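Report the failures by stage, please

Most papers on robot handling still give one number. The robot tried the job so many times, it managed it so many times, and the result goes into a table next to somebody else's result. I have written papers like that myself. I now think the single number does real harm, and that a small change in how we report would fix much of it.

The job I have in mind is bag handling with two arms. Groceries and snacks are a popular choice for it, and with good reason. Packets bend and slide over each other. The bag has no fixed shape either, so a plan that suits it at the start may be wrong a few seconds later. If one arm nudges the rim, the other arm is suddenly aiming at something that has moved.

In our group we ran 100 trials of this kind with a learned policy we call Flevine. The policy completed 70 of them. Under the usual rules that is the result, and I could stop writing.

The other 30 are more useful. We went through the recordings and marked the stage at which each trial first went wrong: reaching, closing the gripper, lifting, moving or letting go. In 13 of them the gripper closed properly and the trouble came later, during the lift. The packet slipped, or it caught on something and dragged the bag with it. A better camera would have done little for those trials. A better grasp detector would have done little either, and yet a grasp detector is what we had been planning to build next.

The same few things keep coming back into the workspace: snack packets, two arms, and a checkered bag or bin to work around. 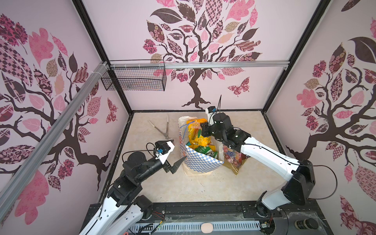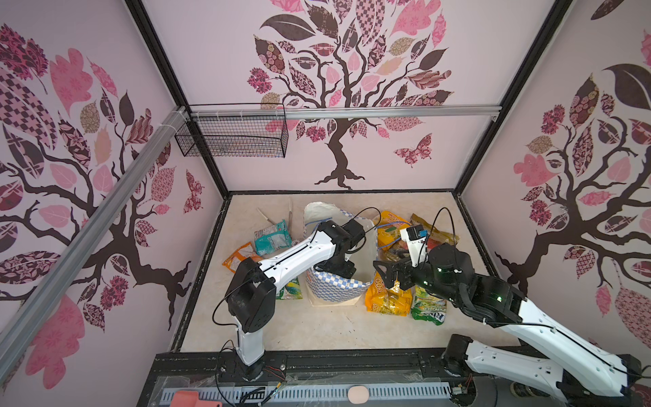
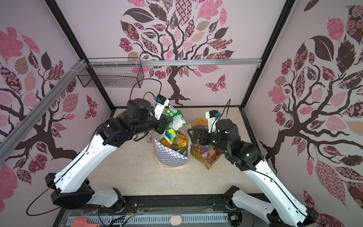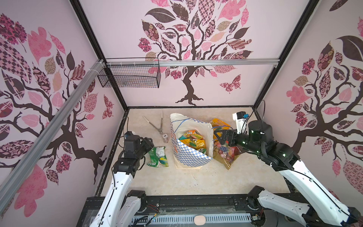 When I sent a draft of this argument round in November, Deepak Agarwal wrote back that stages are a fiction we impose afterwards. A learned policy has no idea that it is "lifting", he said, and two people marking the same recording will disagree about where the reach ended and the grasp began. He would sooner see the raw recordings published and let readers draw the lines themselves.

He has a point about the disagreement. We had two people mark every failed trial separately, and they did differ, mostly over trials where the gripper touched a packet, backed off and came in again. We settled those by talking them through, and that is a weak method. I would like to see a written rule for it that other groups could use and argue with.

I don't accept the rest. Publishing raw recordings is a good thing and we should all do it, but few readers have an afternoon to watch them. A reader choosing between two methods needs something that fits in a column. Five stages fit in a column. They are crude, and a crude breakdown still tells you where to look.

There is also the matter of comparison. We tested an older policy, Basora, on the same job. Its overall score was lower, and on that basis we had stopped using it. When we marked its failures by stage, nearly all of them came in reaching. Once it had hold of a packet it rarely lost it. The two policies are weak in different places, and one table with one column had hidden that from us for months.

I know the objection about cost. Marking failures takes time, and a student who has already spent weeks on trials does not want to spend more time watching them back. The time is small next to the trials themselves, though, and only the failures need marking. If a method fails so often that this becomes a burden, it is probably too early to be writing the paper.

Reviewers could help here. Asking for a stage breakdown costs one line in a review. I have started asking for it in every review I write. So far one set of authors has refused, on the grounds that the venue's template had no room for another table. I suggested they drop the one with the single number in it.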